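How to Speak at a City Council Meeting

If you have an opinion on something the council is about to vote on, three minutes at the microphone is still one of the better ways to get it on the record. I have done it in Sitstead for a number of years, on everything from bus routes to the library budget. The rules below are Sitstead's. Yours will differ in the details, so check with your city clerk before you go.

Step 1. Find the agenda

The agenda goes up on the city website a few days before the meeting. It comes in two parts: a short list of items, and a packet with the staff reports behind each one. The packet can be long. The one for our October budget hearing ran to 200 pages. Don't read all of it. Find your item in the short list, note its number, and read only the report that goes with it.

Look at where your item sits. If it is on the consent calendar, it will be passed in one vote with a batch of others and no discussion. You can ask for it to be pulled and heard separately. In Sitstead a resident can make that request to the clerk in writing before the meeting starts. In Draltton, next door, only a council member can do it, so you would need to call one.

Step 2. Sign up

There is a sign-up sheet on the table outside the chamber. Write your name, your neighborhood and the item number. You don't have to give your street address, even though the sheet has a space for it. The sheet goes out at 6 p.m. and is collected when the mayor opens the meeting. If you arrive after that you can still speak during general comment at the end, but by then the vote on your item has been taken.

Step 3. Write it down

Three minutes is less than it sounds. A page and a half, double spaced, is as much as most people can get through at a normal pace. I use this order:

Who I am and where I live.
The item number and how I want them to vote.
My main reason, with one fact from the staff report.
What the decision means for me or my street.
The request again, in one sentence.

Put the request near the top. Last year a man spoke against the Dankwa Avenue rezoning and spent his whole time on the history of the block. The timer went off before he had said which way he wanted the vote to go, and the minutes list him as "spoke on the item."

Use page numbers when you quote the report. Council members have the same packet in front of them, and some will turn to the page while you talk.

Step 4. Practice with a timer

Read it out loud, standing up, at least twice. If you run over, cut a whole point. Reading faster doesn't help, and the clerk taking the minutes will miss half of it.

Step 5. At the microphone

When your name is called, go up, adjust the microphone and start. Speak to the council as a body. Don't address the audience, the staff or the other speakers. Clapping is not allowed in our chamber and the mayor will stop the clock for it.

Members usually don't answer questions during public comment. They are allowed to ask you one, though, and the time for that doesn't come out of your three minutes. If you don't know the answer, say so and offer to email it.

If you are going as a group, split up the points. When the Tistimberg Park lease came up, Yaw Nutsugah spoke about the cost and Edem Baidoo spoke about parking, and neither repeated the other. The rest of us gave our names and said we agreed with them.
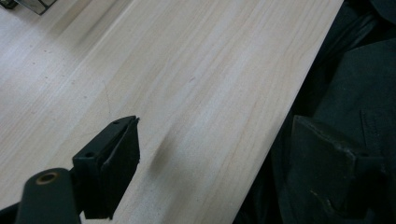 Step 6. Put it in writing too

Send the clerk an email with the item number in the subject line and your statement pasted into the body. Attachments sometimes get left out of the packet. Written comments received by noon on the day of the meeting are passed to every member. The Tistimberg lease drew 88 of them, and two members brought them up before voting.

Step 7. Follow up

Check the minutes when they are posted, usually after the following meeting. If your position is recorded wrong, write to the clerk before the minutes are approved and ask for a correction. Ordinances here need a second reading, so a first vote that goes against you isn't final. You can sign up again for the second one, under the same item number with a letter B after it.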